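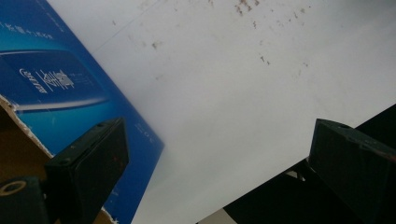 Filed under: Manuals > Water Treatment > Softeners > Ollow 2744

Section 5. Installing the Bypass Valve, Filling the Brine Tank and First Regeneration

This section applies to the Ollow 2744 softener with the side-mounted control head. Complete Section 4 (Location and Leveling) before starting. The resin tank must be standing in its final position, with the control head threaded on and hand tight.

Parts used in this section: bypass valve, two plastic clips with screws, two O-rings, silicone lubricant, brine line, drain line with clamp, overflow elbow, power adapter. The drain line is supplied in one length of 16 feet. If the floor drain is farther away than that, do not splice the line. Relocate the softener or use a standpipe.

CAUTION: Do not use petroleum jelly or pipe grease on any O-ring. Use only the silicone lubricant in the parts bag.

CAUTION: Do not solder pipe that is connected to the bypass valve. Make all solder joints first and let them cool before attaching the valve.

5.1 Attaching the bypass valve

1. Shut off the main water supply and open the lowest faucet in the house. Leave it open until flow stops.

2. Turn off the water heater. For gas models, set the control to PILOT. For electric models, switch off the breaker.

3. Coat both O-rings with a thin film of silicone lubricant and seat them in the grooves on the control head ports.

4. Push the bypass valve straight onto both ports at the same time. It should stop against the shoulder with no gap on either side.

5. Fit one clip over each port from above and drive the screws until snug. Do not overtighten.

6. Pull the bypass valve toward you. If it moves, remove the clips and repeat from step 4.

7. Connect the house plumbing. The port marked IN takes the supply and the port marked OUT goes to the house. The arrows molded on the valve body must match the direction of flow.

Note: On many homes the supply arrives from the right, and the pipes have to cross behind the softener. Trace the supply pipe back to the meter before cutting. A unit connected backward will push resin into the house plumbing.

Note: If metal pipe has been cut to install the softener, the electrical ground may be broken. Fit a grounding strap across the cut. Local code governs the wire size.

5.2 Drain line and brine line

1. Push the drain line onto the barbed fitting at the rear of the control head and secure it with the clamp.

2. Run the line to the floor drain, laundry tub or standpipe. Avoid kinks and sharp bends. The line may rise overhead if household water pressure is adequate, but a downhill run is preferred.

3. Tie the free end in place above the drain, leaving an air gap of at least two inches. Never push the end of the line into the drain opening.

4. Remove the brine tank lid and lift the cap off the brine well. Confirm that the float moves freely up and down.

5. Feed the brine line through the hole in the tank wall, push it fully into the fitting on the float assembly, and tighten the nut by hand plus a quarter turn.

6. Connect the other end to the control head in the same way.

7. Install the overflow elbow and run a separate hose to the drain. This hose works by gravity and must slope down for its whole length - do not join it to the drain line from step 1.

5.3 Filling the brine tank

1. Pour three gallons of clean water into the brine tank. This is done once only. The control head meters its own water from the next cycle on.

2. Add salt until the tank is half full. Use pellets or solar crystals labeled for water softeners. Do not use rock salt, block salt or ice-melting products.

3. Replace the brine well cap, then the lid.

CAUTION: Keep salt out of the brine well. Pellets under the float can hold the valve open.

Check the salt level monthly. In humid basements a hard crust can form with a hollow space under it, and the tank will look full while the softener makes no brine. Break the crust with a broom handle. Do not strike the tank wall.

5.4 Starting up

1. Turn both bypass handles to BYPASS.

2. Open the main supply slowly. Run a cold faucet near the softener until the water is clear and free of air, then close it.

3. Inspect every joint for leaks. Correct any leak before going further.

4. Plug in the power adapter. The display shows the model code, then a flashing clock.

5. Set the time of day with the UP and DOWN buttons and press SET.

6. Enter the hardness number from your water test, in grains per gallon. The factory setting is 18. Add the iron correction from the table in Section 6 if the test report lists iron.

7. Hold REGEN for five seconds. The motor will advance the valve to BACKWASH and stop.

8. Unplug the adapter with the valve in this position.

9. Turn the inlet handle one quarter of the way toward SERVICE. Water will enter the resin tank and push air out through the drain line.

10. Wait for a steady stream at the drain with no spitting, then open the inlet handle fully.

11. Plug the adapter in again, turn the outlet handle to SERVICE, and let the cycle run to the end.

12. Reset the clock if it is flashing.

13. Turn the water heater back on.

CAUTION: Opening the inlet handle quickly in step 9 can drive resin into the upper screen. If flow at the faucets is weak after start-up, see Section 8, Clearing the Screen.

The first water from the faucets may be cloudy or slightly yellow. Run the cold side until it clears. Hot water will stay hard until the heater tank has been used up and refilled.

5.5 Regeneration time

The default start time is 2:00 a.m. Change it if water is used at night, or if a second appliance drains to the same standpipe. Hard water is supplied to the house during the cycle. With two softeners on one property, set the start times at least three hours apart.

Settings are held in memory during a power failure. The clock is held for one day - after that it flashes and must be set again.

Revised 15 April 2018. Technical editor: Davina Matheson.

Comments

Ruaridh Moncrieff
Step 8 in 5.4 needs to say that the display goes blank. I thought I had killed the board. It came back fine when I plugged it in again.

Tatiana Jelínek
Does the three gallons still apply if I'm moving a used unit? There is already some water in the bottom of mine from the last house.

Ojārs Org
Tatiana, I dumped mine out, rinsed the tank and started over with the three gallons. Clean the little screen on the brine line fitting while you have it apart.

Ruaridh Paterson
My overflow elbow was missing from the bag. Dealer sent one in June, but the thread was different and I had to use the old grommet. Check the bag before you shut off the water.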